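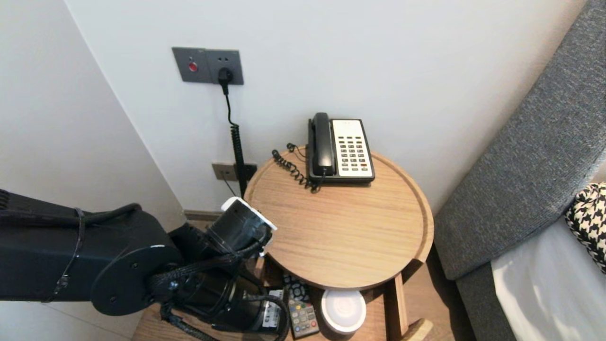
유선전화를 없애지 말자

집에 유선전화 있다고 하면 다들 웃는다. 아직도? 그걸 누가 써? 내가 쓴다. 매일은 아니고. 일주일에 두어 번. 그래도 쓴다.

급하게 쓰는 글이라 정리가 안 될 수도 있다. 며칠 전 이사 간 Kenneth Espiritu네 집에 갔다가 생각이 많아져서. 새집이고 깨끗하고, 벽에 아무것도 없다. 스위치도 거의 없다. 불은 휴대폰으로 켠다. 커튼도 휴대폰. 그런데 그 집 주인이 샤워하러 들어가면서 휴대폰을 들고 들어갔고, 나는 거실에서 20분을 어둑하게 앉아 있었다. 손님은 불을 켤 권한이 없는 집. 이게 편한 건가?

내가 하고 싶은 말은 간단하다. 물건 하나가 일 하나를 맡는 게 낫다. 전화는 전화만 하고, 리모컨은 텔레비전만 만지고. 그리고 그 물건은 늘 같은 자리에 있어야 한다. 우리 집 전화는 작은 원탁 위에 있다. 옮긴 적이 없다. 줄이 있으니 옮길 수도 없고. 바로 그 점이 좋다. 집 안에서 전화기를 찾아다닌 적이 한번도 없다. 휴대폰은? 어제만 해도 세 번 찾았다. 한 번은 냉장고 위.

줄이 꼬이는 건 인정. 꼬불꼬불한 줄은 반드시 꼬인다. 수화기를 늘어뜨려 빙글빙글 돌려서 푸는 것도 가끔 해야 되는데, 나는 그게 싫지 않다. 통화도 달라진다. 줄 길이만큼만 움직일 수 있으니까 설거지하면서 통화 같은 건 못 한다. 그냥 앉아서 듣는다. 어머니 친구분인 Pacita Panganiban 아주머니는 유선으로 걸면 목소리부터 다르다고 하신다. 내가 덜 건성이라고. 찔렸다.

버튼 얘기도 해야겠다. 숫자판은 눈 감고도 누른다. 손가락이 외운다. 우리 집 번호 뒷자리가 2138인데 누를 때 손이 그리는 모양이 있다. 화면에는 그게 없다. 유리는 어디를 눌러도 똑같은 유리고, 업데이트 한 번이면 버튼이 딴 데로 가 있다. 누구 맘대로?
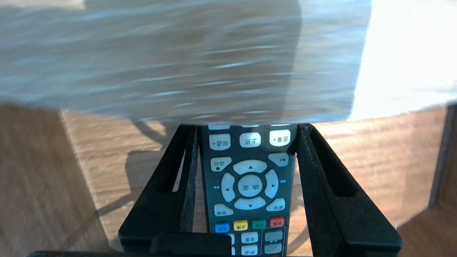 리모컨도 마찬가지다. 버튼이 너무 많다고들 하는데, 맞다, 많다. 안 쓰는 게 절반이다. 그래도 채널은 채널이고 음량은 음량이다. 한번 배우면 끝. 가운데 확인 버튼을 기준으로 엄지가 위아래를 안다. 글자를 못 읽는 나라의 리모컨이라도 동그란 방향키랑 가운데 버튼만 있으면 어떻게든 된다. 중국에서 한 달 살 때 그랬다. 첫날 '返回' 하나 배우고 나머지는 눈치로. 잘못 들어가면 돌아가면 되니까. 메뉴가 뭐라고 하는지 끝까지 몰랐는데도 드라마는 잘만 봤다.

지난 8월에 Pascual이라는 동네 전파사에서 리모컨을 하나 새로 샀다. 4000원. 건전지 별도. 앱으로 하면 공짜인데 왜 사냐고 Jhun Pangilinan이 물었다. 공짜 아니다. 가입하고, 비밀번호 만들고, 약관 동의하고, 텔레비전이랑 같은 와이파이인지 확인하고. 그 사이에 뉴스 끝난다. 그리고 앱은 내 손님한테 건네줄 수가 없다. 리모컨은 건네줄 수 있다. 조카한테 던져줘도 되고(던지면 안 되지만).

이 건네줄 수 있다는 게 나는 제일 중요하다고 본다. 집에 있는 물건은 집에 있는 사람 모두의 것이어야 한다. 아이도, 할머니도, 하루 자고 가는 친구도. 휴대폰에 다 넣으면 휴대폰 주인만 집주인이 된다.

반대 의견도 들었다. Nazanin Farahani는 손가락 관절이 안 좋아서 말로 불 켜는 게 정말 도움이 된다고 했다. 그건 내가 할말이 없다. 필요한 사람한테는 당연히 있어야지. 내가 싫은 건 그거 말고 다른 길을 다 없애는 거다. 음성도 되고 스위치도 있으면 된다. 둘 다 두면 되는데 왜 벽을 그렇게 깨끗하게 밀어버리나.

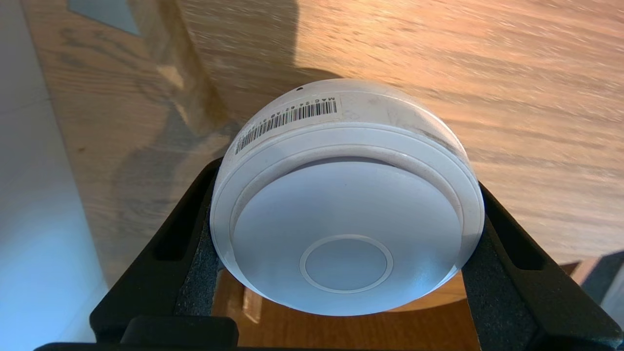 그리고 요즘 물건들은 생긴 게 다 비슷하다. 하얗고 둥글고 글자가 없다. 거실에 두면 예쁘긴 하다. 근데 이게 뭘 하는 물건인지 봐서는 모르겠는 게 문제. 센서인지 스피커인지 조명인지. 뒤집어서 스티커를 읽어야 되고, 그 글씨는 깨알이고. Balthorpe에서 나온 카탈로그를 넘겨 봤는데 19쪽까지 내내 흰 동그라미였다. 가격표로 구분했다. 설명서 잃어버리면 그걸로 끝 아닌가. 전화기는 설명서가 없어도 전화기처럼 생겼다. 수화기 들면 되고, 놓으면 끊긴다. 화났을 때 세게 내려놓을 수도 있고. 이건 꽤 큰 기능이다.

옛날이 다 좋았다는 얘기로 읽힐까봐 덧붙인다. 나도 휴대폰 쓴다. 이 글도 절반은 휴대폰으로 쳤다, 그래서 오타가 있을 거다. 로봇처럼 똑똑한 집도 언젠가는 살아보고 싶다. 다만 텔레비전 끄는 데 로그인은 하기 싫다.

이번 주에 통신사에서 또 전화가 왔다. 유선 해지하시면 요금이 내려간다고. 그 전화를 유선으로 받았다. 안 한다고 했다. 상담원이 왜냐고 묻길래 길게 설명하려다가 그냥 쓰고 있다고만 했다. 전화 옆에 메모지를 두는 것도 추천한다. 연필은 꼭 묶어두고, 안 그러면 없어진다.

2020년 6월 9일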